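## Unit 7: Wood movement and sawing pattern

Wood shrinks and swells as the moisture held in its cell walls changes. Movement along the grain is small enough to ignore in furniture work. Across the grain it depends on how the board was sawn.

- **Tangential** (along the growth rings): the largest movement
- **Radial** (across the rings): commonly near half the tangential value

Flat-sawn faces cut the rings at a low angle and show broad curves. Quarter-sawn faces cut them steeply and show narrow, parallel lines. One panel can show both.
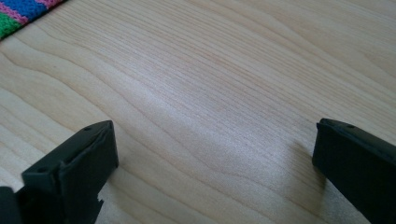 *Fig. 1. Pale tabletop. Wider curves at left, straighter streaks at center and right.*

### Estimating movement

Change in width = W × C × ΔM

W is the panel width, C the coefficient for the species and cut, and ΔM the change in moisture content in percentage points. Use the Gouveia tables for C. Keep all widths in millimeters.

Problem set: the Woltov bench top is 300 mm wide and the Kellirska counter is 1,675 mm wide. Compute both for ΔM = 4, first flat-sawn, then quarter-sawn. State which fasteners you would slot.

### Finish and moisture

A film finish slows moisture exchange but does not stop it. Coat both faces equally. A panel sealed on one face only tends to cup.
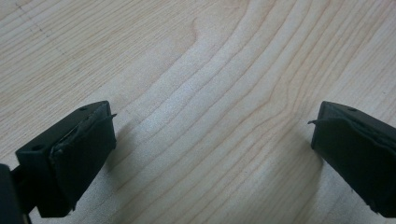 *Fig. 2. Curved band of grain, with tighter, nearly parallel lines toward the upper left.*

Reading for Saturday: Gornora manual, section on breadboard ends. Bring a moisture meter.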